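Musolside open day, visit notes
April 20, 2021

We went to see the Hurkmont, a hand-held gripper kit that Musolside sells to people who want to record grasping tasks without putting a robot in the room. The open day took up one floor of the Flastside building. Sign-in was slow and the talk started late.

The kit is a gripper with a camera on it, a charger, spare finger pads and a license for the Đồng software, which sorts the recordings. The base price is $2000. Extra pads come in packs of five. Delivery is quoted at nine weeks, and orders placed last December have only now gone out. I asked for a loaner and was told to put it in writing.

Visitors could try the gripper at a table with everyday objects on it. The squeeze is light and I had the feel of it in almost 11 minutes. My wrist was tired by then, and the handle is too thick for small hands. The ridged pads are soft and fan out when the fingers close.

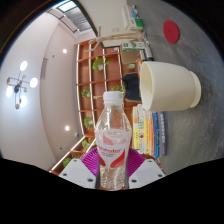 The software demo was weaker. Recordings load fast, but the labels have to be typed in one at a time, and the export menu had two options grayed out. Staff said an update is coming and gave no date.

Support is by email only. The warranty covers the gripper and leaves out the pads. I would want a month with a loaner before we order, and I have sent in the request.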